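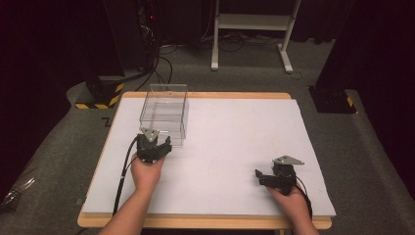
Bench cell inspection, hand-held gripper pair - Flinen workshop

Carried out by: Ylva Lindqvist
With: Weidong Liang (cables and stands)
Date: 30 Apr 2021
Cell: Mavodus bench 11
Last full service: see Halvard's sheet in the blue folder

Thank you all for leaving the cell switched on for me, it saved a good deal of waiting about. I've written more than the boxes allow, as usual, so please bear with me and do read the comments even where the item is a pass.

1. Table and top board
Pass. The white foam board sits flat and doesn't rock when you lean on it. The strips of bare wood along the front and back are meant to stay showing, so please don't push the board up to either edge to gain a bit of room.

2. Plastic box
Pass. The clear box goes at the back left of the board, empty at the start of every run. I ran a finger round the rim and found no chips. Do use a soft cloth on it - the paper towels by the sink leave fine scratches.

3. Gripper fingers, left and right
Pass on the left, comment on the right. Both sets close evenly, but the right one feels a touch stiff in the last bit of travel, and Lawal Olatunji noticed the same thing before I mentioned it. Clean the slide with a dry brush and try again. If it's no better, it goes back to Costau in May with the spare.

4. Top plates
Pass. The grey triangular plates are tight on both grippers. I checked the screws by hand only. Anyone who takes a plate off must run the 41-point alignment afterwards, please, even if it went back on beautifully.

5. Gripper cables
Action needed. The left cable goes over the front edge of the table, and I'd like a rounded edge guard fitted there. Bend it gently, hold the gripper out at full reach and make sure there's still slack. Cable length as ordered is 180 cm, and I would rather we kept to that than went back to the 160 cm ones, which were forever tugging at people's wrists.

6. Floor cables and stands
Action needed. Weidong will tidy the coils under the white metal stand and cover the run across the carpet behind the table. Hazard tape on the stand bases: pass, but press down any corner that lifts.

7. Floor beside the table
Action needed. Clear plastic sheeting to be folded and put away before the next session. It's slippery stuff underfoot.

8. Stop button and restart
Pass. Tried twice, with a proper restart each time.

Items 5, 6 and 7 to be signed off by Ragnvald Engström. Edge guard is on order from Wikström.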